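# Surngate 5 Laundry Stand

A raised steel platform for top-loading washers. It lifts the machine off a damp floor, keeps it level, and leaves room underneath for a mop and for whatever rolled under there last year.

The Surngate 5 is welded in our own shop and powder coated in gray. We also offered it in avocado for a while. We sold 2 of those, and one came back.

**Load rating:** 692 lb, evenly spread
**Feet:** four, threaded, with rubber pads
**Part number:** 1,119
**Assembly:** none, apart from screwing in the feet 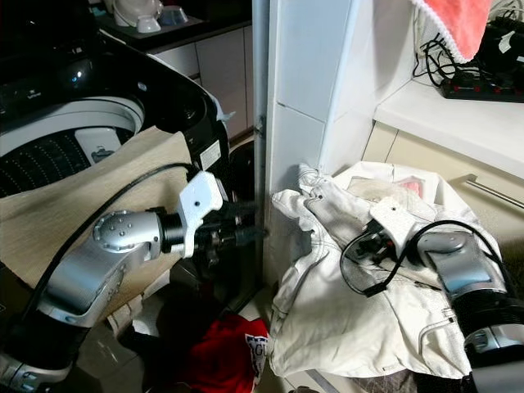
Measure your washer before ordering, and measure the bottom of it, where the feet are. The brochure width includes trim, hoses and a certain amount of optimism. If your machine's feet fall within an inch of the platform's edge, order the wide version from Kubíček, who make it for us under license and will happily talk to you about it for an hour.

Leveling is done with an ordinary wrench. Set the back feet first, then the front, then tighten the lock nuts. People skip the lock nuts. Those people call us in November, when the heavy blankets come out and the washer has walked halfway to the door.

The stand will not fix a bad drum bearing, a clogged drain or a floor that slopes like a boat ramp. For slopes over two inches, ask for the Kindier shim set, sold separately.

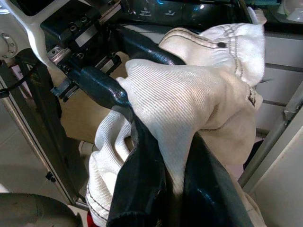 **Does the stand make a top-loader too tall to reach into?**
It adds five inches, so anyone who already stands on tiptoe to get the last sock should order the low version, which adds two.

Romana Čierny, who drew up the original, still answers technical mail and does so at some length. Please include the washer's model number and a sketch of the room. She prefers pencil.

Shipping is by Eteck Freight, curbside only. The crate weighs more than you expect, and the driver is not obliged to admire your stairs. Keep the crate until the washer has run a full spin cycle on the stand — we can't take back a unit without it.

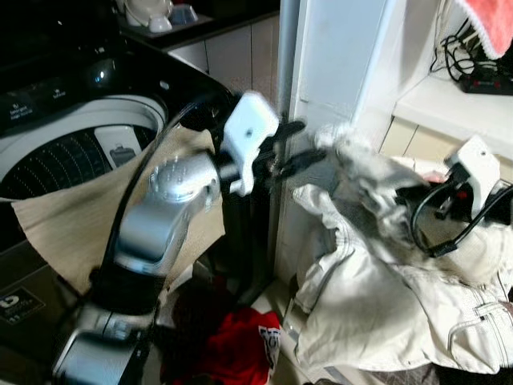 *Top-loading washer with a perforated inner drum.*

Prices and finishes current as of 10/21/99. Avocado is discontinued. Please stop asking.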